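Fluvgate助成 中間報告(5月分)
「小規模現場のための把持ロボット運用ルールづくり」

いつもお世話になっております。Wundhamの運用ルール担当です。前回の報告が堅すぎて読みにくかったとのことでしたので、今回はふだんの調子で書かせていただきます(数字はちゃんと入れます!)。

まず全体の進み具合から。計画では今期中にルール草案の第二版を出すことになっていて、これは予定どおり出ました。項目数は21です。第一版はこの倍以上あって、現場に持っていったら誰も最後まで読んでくれなかったので、思い切って削りました。削った分は付録に回してありますが、正直なところ付録も長いです。次の版でもう一度手を入れます。

試行のほうは、Ollsideの作業室で続けています。把持の試行は累計で2185回になりました。申請書に書いた目標は今期末で500回でしたから、ここは大幅に先行しています。ただ、回数が増えたのは一回ごとの記録を簡単にしたからでもあって、そこは手放しで喜べません。記録様式を短くしたら試行は進む、でも後で読み返すと「なぜ止めたのか」が書いていない。この綱引きが今期いちばんの悩みどころでした。

で、結局どうしたかというと、停止したときだけ理由を一行書く、という決まりにしました。成功でも失敗でもない「人が止めた」という区分を別に立てて、そこだけは空欄を許しません。地味な変更ですが、週の振り返りがずいぶん楽になりました。

次に、対象物の扱いについてです。草案の第7項は「形の決まらないもの」を独立した区分にしています。箱や缶のような硬いものと、薄いフィルムや袋のようなものを同じ基準で評価すると、どうしても後者の成績が悪く見えて、現場が避けるようになるんですよね。避けられると記録がたまらず、ルールも育ちません。そこで硬いものと柔らかいもので合格の基準を分け、柔らかいものについては「つかむ前に指を開いて待つ位置」を先に決めておくことにしました。ねじれて細長くなったビニールなどは、どこを端と見なすかで人によって判断が割れるので、開始位置だけでもそろえておきたいのです。

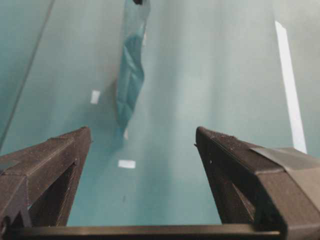 Bitarからは、開始位置をそろえるのはいいけれど、そろえすぎると現場で実際に起きるばらつきを見ないまま安全だと言ってしまうことにならないか、それに柔らかいものの合格基準を別にするなら、その基準を誰がいつ見直すのかも本文に書いておくべきだ、という意見をもらいました。

これはもっともな指摘で、返事をするのに二日ほど考え込みました。前半については、開始位置をそろえた試行と、あえてばらつかせた試行を別々に集計することにします。混ぜて平均を出すのはやめます。後半の見直しについては、第二版には確かに何も書いていませんでした。第三版では、180回の試行ごとに基準を見直すこと、見直しの結果「変更なし」でも記録を残すこと、この二点を本文に入れるつもりです。付録ではなく本文です。

指先の部品についても少し。3Dプリントの指やテープでの補修は、現場ではごく普通にあることなので、禁止する書き方は最初から考えていませんでした。草案では、部品に手を加えたら日付と場所を書く、テープを巻いたら次の点検で必ず触って確かめる、すり減りや浮きがあれば交換するまで試行の集計に入れない、としています。書いてみると当たり前のことばかりなのに、これを一枚にまとめた紙が今までなかったんですね。Ollsideでは点検表の横に貼ってもらっています。

作業面の整理についての項目も書き直しました。第一版の「作業面は清潔に保つこと」では、小さな紙片が残っていたらどうするのか、目印のテープは残していいのか、読む人によって答えが違ってしまいます。第二版では「対象物」「目印」「それ以外」の三つに分けて、開始前に「それ以外」をどうしたかを丸か三角で書くだけにしました。取り除いたら丸、そのまま始めたら三角。三角が悪いわけではなく、あとで結果を読むときに分かればいい、という考え方です。

遅れているところも書いておきます。非常停止の訓練手順がまだできていません。文面はあるのですが、火曜の定例で読み合わせたところ、ボタンを押した後に誰が再開を許可するのかで話がまとまりませんでした。一人で作業する時間帯がある現場では、二人での確認を前提にした手順がそもそも回らないのです。今のところは、一人のときは再開せずその日の試行を終える、という暫定の決まりで動かしています。安全側ではあるものの、現場からの不満も出ていますので、次の報告までに案を二つ用意して比べます。

予算は計画の範囲内です。印刷費が少し余り、交換用の指の材料費が少し足が出ましたが、費目内の調整で収まっています。明細は別紙をご覧ください。

ひとつご相談です。第三版を公開するとき、記録様式も一緒に配りたいと考えています。申請時には本文のみの公開としていたので、様式の配布に変更届が必要かどうか、教えていただけると助かります。必要でしたら今月中に出します。

Wundham 運用ルール担当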